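Dorno Releases Free Good-Practice Guide for Bin-Picking Robot Cells

DIRNNESS, May - Dorno, a robot integration and training firm, has released a good-practice guide for people who set up and run small bin-picking cells. The guide can be downloaded from the Dorno website at no charge, and printed copies will be sent to training centers on request.

The guide covers the parts of a cell that operators handle every shift: cable routing, bin fixing, gripper checks, floor marking and the test objects used before a cell is signed off. It does not replace a risk assessment or any safety standard that applies at the site.

Dorno based the text on 891 inspection notes written by its own field staff. Of these, 276 dealt with cables or connectors at the robot wrist, more than any other subject.

"Most of those notes describe small things, like a tie that was never replaced after a tool change," said Nelly Condori, who led the writing. "We wanted one short document that a new operator can read before the first shift and keep next to the controller."

The guide is 20 pages long and ends with a one-page checklist. Operators are asked to go through the checklist at the start of each shift and after any change of tool, bin or cable. Any item that fails is written down and reported to the person in charge of the cell before the robot is run in automatic mode.

A draft was tried out at five sites, including the Lunde parts warehouse and the Flilari packaging plant. Aravind Pillai, operations lead at Flilari, said his team asked for two changes. "The first draft had too much about paperwork and too little about the bin. They moved the bin section to the front, and it is easier to use now."

Dorno will run half-day training sessions on the guide in Dirnness. Places can be booked by email through Sverre Haugen in the training office. A revised edition is planned once comments from the first group have been reviewed.

Cable routing and bin fixing are the two longest sections of the guide. Cables should be bundled and tied along the arm, with enough slack at the wrist for the full range of motion. The black and yellow cables on this KUKA arm are tied midway along the arm and again on the loop beside the orange wrist cover. Bins should be clamped to the work surface, and the test set should mix hard, soft and clear items, such as a crushed can, a plush toy and a plastic bottle. 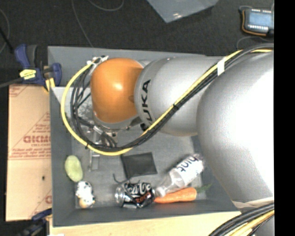
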